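Gripper won't close after e-stop in sim

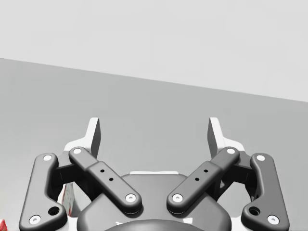

Posted by tatitz_m, 2021-10-14

After an e-stop the fingers stay open and ignore close. Happened 4 times since July.

hunexfan: Controller timeout. Raise it to 300 ms.

tatitz_m: Did that, was 200. Same fault.
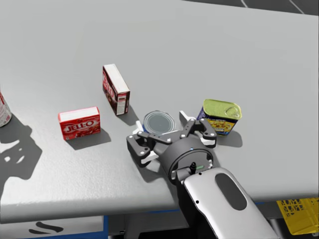 Gripper open by the round can

cekach: I disagree, it's the reset. Clear the fault flag first, then
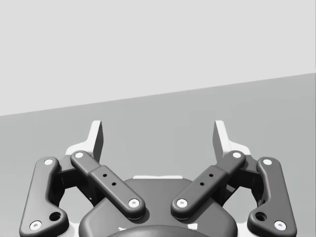 send open once before close. Don't touch the timeout.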